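Rengate reed beds: spring notes

The path along the north side of Rengate Water is open again after the winter flooding. The boards near the sluice are still slippery first thing, so wear something with a grip if you go down before 9am.

Kamil Bednárik was at the hide on Sunday and logged 18 species before lunch. Best of the morning was a pair of great crested grebes displaying off the island, and a water rail that walked across the cut channel twice. Reed buntings are singing from the willows on the Teltodley side. He had no luck with the bittern, which was last heard in the second week of March.

Sand martins were back at the Kestden bank by the end of the month. Bohumila Hrubý counted 13 holes in use, against 20 at the same point last year. Part of the face slipped in the February rain and the birds are now using the lower end. Please keep dogs off the shingle there until August.

The April walk starts from the Kestden car park at 7.30am and takes two hours. Bring binoculars if you have them. There are a few spare pairs in the hide cupboard.
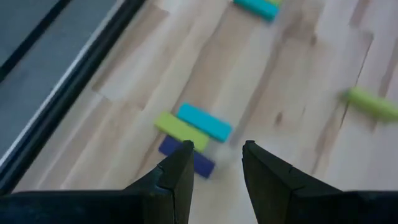

Where is the best place to stand for the grebes?

The second bench past the sluice, with the sun behind you until mid-morning. Later in the day the glare is bad and the hide is the better choice.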